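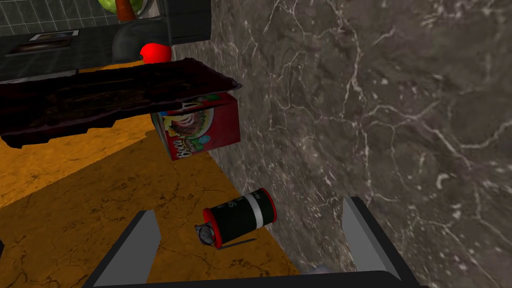
Védís Kárason asked whether a robot that learns in a simulated kitchen is ready for her own kitchen, where the drawers stick. It was the first question at the Treltach open day in Rimavthorpe, and a good one to start with.

Reading time: 2 min

The team did not answer it fully. They showed us how they work: a kitchen is built on the computer, objects are put in it, and the robot tries to take one of them. Then the kitchen is changed – other walls, another counter – and it tries again. They have 189 kitchens at the moment and want 900. 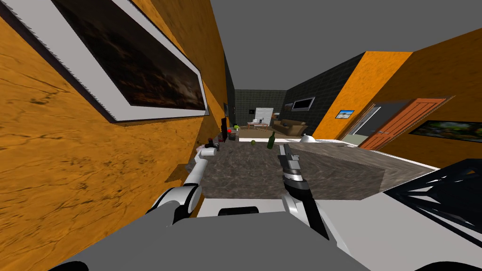
After the talk, visitors could choose the next task from a list of 40. Most people wanted to see bottles. Brynhildur Overgaard explained that a grip on a narrow object fails more often when the arm comes in too fast, so they have made it slower since September. I found it a little too slow to watch, but I understand the reason.

The second half of the demonstration was about moving in the room and keeping a distance to walls and furniture. For this part there was less time than I hoped.
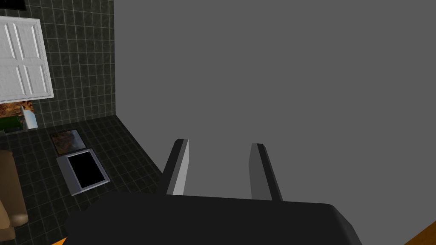 Next visit

We go to Kjærgaard on Sat 6 November. The group is limited to 50 persons, so please write to us early if you want to come.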